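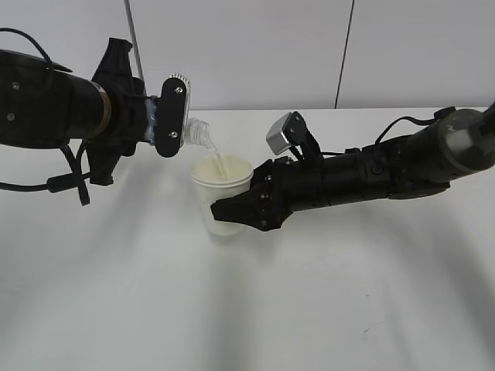
Pre-purchase inspection, two-arm bench, Clurkside
Jan 28, 2019
Checked by: Kaja Ramanauskas

1. Arm mounts tight - OK
2. Emergency stop within reach - OK. Order a second one for the far side, $92.
3. Cable routing - FIX. Loops need clips before we sign with Primik.
4. Splash protection at joints - OPEN. Brurlow quoted covers at $700 an arm. Ask Tillman for a price too.

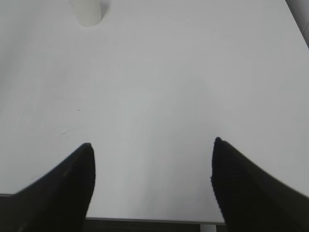 5. Finger wear - OK for now. Budget a spare set per arm, 8 weeks' delivery.
6. Table surface - OK. Wipes clean, but it has no raised lip. Add a drip tray to the order.
7. Power strip off the floor - FIX
8. Service plan - OPEN. Almost $2,000 a year and it leaves out the wrist cameras. I would hold off until August.

Items 3 and 7 get rechecked before any deposit is paid. K.R.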